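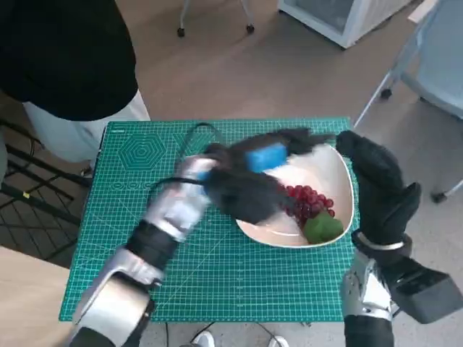
Grapes and a green pepper in a bowl on the cutting mat, a blue sponge held over the bowl, at Plollerside.

I've been going back and forth on this for months, and I think I'm finally ready to say it in print: most of us are buying too many fingers. I say this as a person who loves a robot hand! Give me a black glove of a thing with knuckles and I'll happily watch it curl and uncurl all afternoon (I have, and my lunch went cold).

But then you ask it to do some work. We ran the Travik hands against a plain Fidix pinch gripper on the same boring tabletop jobs, 100 tries apiece, and I went in rooting for the hands. The sponge was fine with either one. A sponge forgives you everything. Grapes don't, and grapes are where my opinion started to wobble, because a whole hand has to decide where all those fingers go before it can be gentle with any of them.

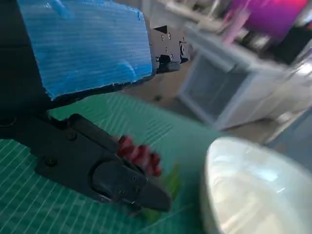 The pinch gripper only has to open and close, and I can tune that in about 35 minutes with a cup of coffee next to me. The hands took us 8 days, and we were still fiddling with the thumb at the end — the thumb is always the problem. When a jaw misses, I can usually tell why from the wrist camera. When a hand misses, I'm scrubbing through video and guessing.

Now, the folks who like the Dizon controller will tell me it's all software and the fingers will pay off later. Maybe so! I'd still rather spend this year's money on better wrist cameras and softer pads, and borrow a hand when a job really calls for one. Turning a bowl while something else wipes it, say. I'd want the fingers for that.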